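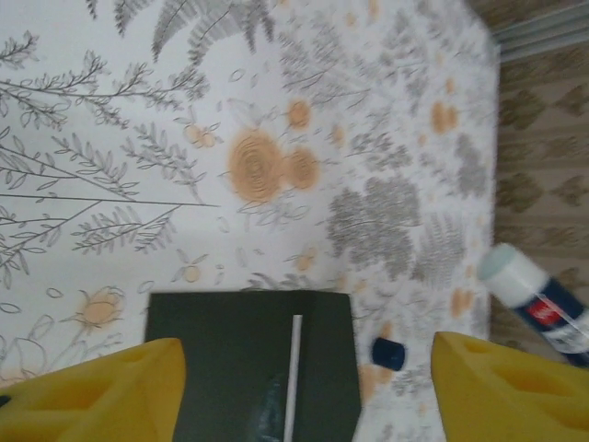 **danton_2000:** Glue stick on dark card is a bad idea and I'll keep saying it. People swear by it for the January card swap. But look at the card on my flowered tablecloth, dark green and close to black. There's a bluish shiny smear just left of the white strip. Who's going to call that invisible?

**Aroscombe:** Disagree. Use less and press it under a heavy book overnight.

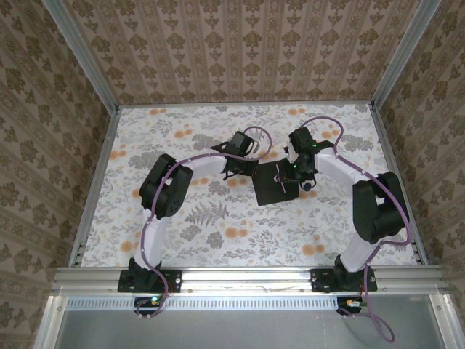 **Aroscombe:** Also, what weight is your card? Anything under 200 gsm is going to ripple on you whatever you use.

**danton_2000:** It's 200 exactly. And the book trick flattens the card, sure, but I don't see how it takes the shine off.

**S. Vukadinović:** Double-sided tape. Up to 2 mm narrower than the strip and you're done.

**clundberg:** Tape lifts at the ends. I've had cards come back from Satish Nadar's swap with the trim hanging off.

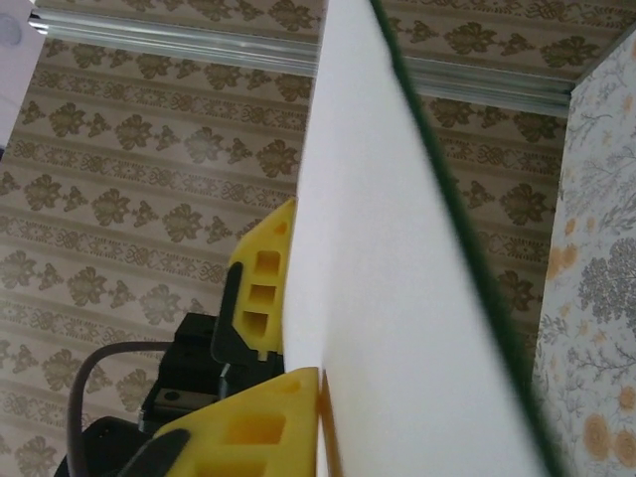 **clundberg:** So I'm not sold on tape either, unless you burnish it hard.

**S. Vukadinović:** Which tape was it? The dollar store stuff doesn't count.

**clundberg:** Demchenko, the good roll. Still lifted.

**danton_2000:** Great, so both are junk. I'll try one of each on Monday and I'm not expecting much.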